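Worktop joint lifting next to the sink – fill or replace?

Gaëtan Maillard
Sep 19, 2019

I have a laminate worktop, 606 mm deep, fitted in May by the previous owner. The mitred joint sits 172 mm from the sink cut-out. One side now stands proud of the other and I can feel the edge with a fingernail. The bolts underneath are tight. Can it be filled, or does the length have to come out?

Dario Galli

Filler won't hold. Replace it.

Čestmír Michalík

Check whether the core has swollen before deciding. Switch off the water, dry the joint for 11 days with the bolts slackened, then lay a steel rule across it. If the step has gone, clean out the old sealant, apply new along the full edge and retighten from the front bolt to the back. If the step remains, the chipboard has blown and will not go back down. Do not sand it – the printed layer is very thin. 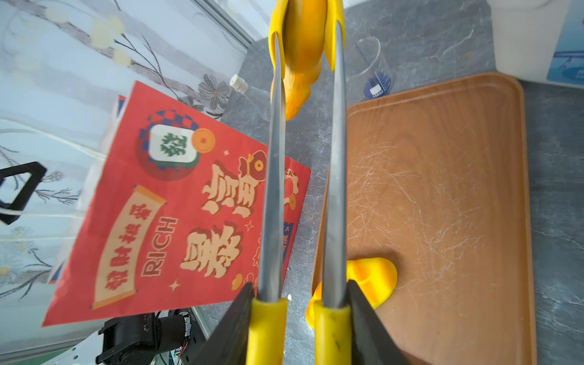
Colour matching is the other difficulty if you replace only one length. Makers drop patterns without notice, and an offcut is worth more than a name on an old invoice. Marbled greys are awkward: with a grey ground and faint white veining like this one, the veins will not line up across a joint whatever you do, but the veining is slight enough that the break is hard to notice. Bold veins show it at once. I paid 125 for a short length from Donati in Gulton, cut to size, bolts not included.

Gaëtan Maillard

Thanks. Bolts slackened tonight, will measure again when it has dried.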